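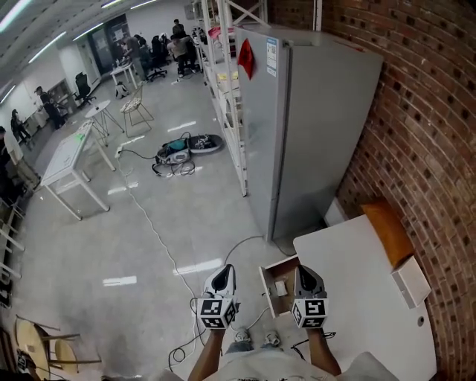
Grubelane wrote back before I'd even finished typing my post, asking if I meant the drawer or the whole desk. The drawer! Mine is a white desk with a drawer that has a pale wood bottom, and everything I put in there slides to the back and stays there until I yank the thing all the way out. I've bought 2 organizers (a Skuvex tray and a cheap one) and both of them skate around too. What do you all use? I'd like to keep it under 8 dollars if I can.

posted by deskhermit

Mossy_T
Rubber shelf liner, the bumpy kind. Cut it a hair bigger than the drawer bottom, trim until it lies flat, then set the tray on top. I did mine in January and my tape and scissors stay put now, even when I slam it (I slam it a lot). Wipe the wood first or the dust gets under there and it slips anyway.

pindrop53
get rid of half the stuff, works for me

Grubelane
Okay, drawer it is! I agree with Mossy on the liner, but I'd add a couple dots of removable putty under the corners of the tray. Don't use double-sided tape on bare wood, I did that on my old Zuron desk and pulled up a strip of the finish. Also check whether the desk is level. Mine leaned toward the wall, and a folded piece of card under the back legs helped more than anything I bought.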